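How to compare two robot hands on soft objects

This guide explains how I compare a simple two-finger gripper with a multi-finger hand when the objects are soft. I wrote it for people who have one arm, two end effectors and a normal room at home. The arm in my notes runs with the Landeg controller, the two-finger gripper is a Druketti, and the hand is the Pindgate with four fingers and a thumb. Other models should work the same way, but please check the payload of your arm first.

What you need

- One arm with a tool flange that fits both grippers
- A head camera or a camera on a stand, looking down at the work area
- Plush toys of different shapes
- A basket with low walls
- A table, and also a bed or sofa
- A notebook or a spreadsheet

Step 1. Set the tool data

Each gripper has its own weight and its own center point. Enter both in the controller before you move anything. My hand weighs 682 grams with its cable, and the first time I forgot to change the value. The arm went into a protective stop at every fast move and I lost one evening looking for a broken joint.

Step 2. Fix the cable

Leave a loop that is long enough for the full wrist rotation. Turn the wrist by hand mode to both ends and look if the cable pulls. Do this again after every change of gripper.

Step 3. Put a glove on the hand

Bare plastic fingertips slide on plush. A thin fabric glove gives more friction and keeps the fibers out of the finger joints. Pull the fabric well down between the fingers, or the thumb will not open completely. Write in your notes that the glove was on, so you compare the same thing next time.

Step 4. Begin on the table

Do 9 picks per toy with each gripper, always from the same start pose. Count a pick as good only when the toy is released inside the basket. If it hangs on the rim, I write "rim" and do not count it.

Step 5. Move to the bed

A mattress gives way when the fingers press, so the height from the table test is not correct anymore. Smooth the sheet, put the basket down, and place one toy outside it, close to the corner. Bring the hand in from the side with the fingers open and the thumb toward the basket. Stop above the toy and check the space under the thumb before you go lower.

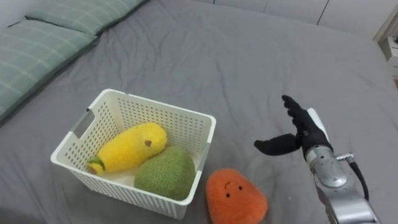 Step 6. Lower and close

Go down slowly, with the force limit low. With the two-finger gripper I stop when the tips touch the sheet. With the hand I stop a little earlier, because the fingers curl and can take the fabric together with the toy. If you see the sheet rising, open and start again.

Step 7. Write down the results

For each try note the gripper, the toy, the surface and the kind of failure. My friend Cledwyn James keeps up to 200 tries in one sheet and sorts them by failure. I find this more useful than a single success rate.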